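Unit 4 handout: Working rules for tabletop arms

Read before your first lab. The rules apply to every bench arm in the Kirner lab, printed or bought.

1. Before power

Check that the base sits flat and does not rock. Tighten any loose screw you find. Keep hair, sleeves and lanyards away from the joints. Drinks stay off the table.

Set out the bricks with space between them, so the fingers can come down beside one without touching the next. The bin goes within reach of the arm but outside the path to the first pick.
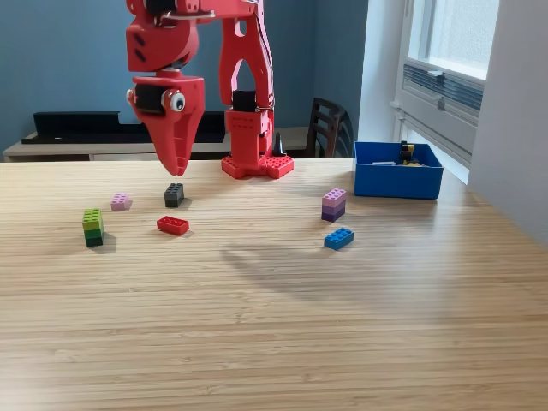 2. During a run

One person operates and one person watches. The watcher keeps a hand on the power switch and does nothing else. No one reaches over the table while the servos are live, even to straighten a brick. If a brick falls, stop, cut power, then pick it up.

Start every new program at the slow setting. You may raise the speed after 8 clean cycles. Come down over the brick from above and pause before closing the fingers.

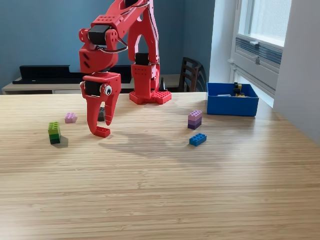 Notes by Youssra Shawky
Revised 11 Nov 2020

3. Logging

Write down every stop, including the ones you caused. Last term's groups logged 1,173 cycles, and the entries without a reason for the stop could not be used. Servos are inspected at 600 cycles and replaced at 2,000. Give the sheet to Radwa Abdel Rahman before you leave.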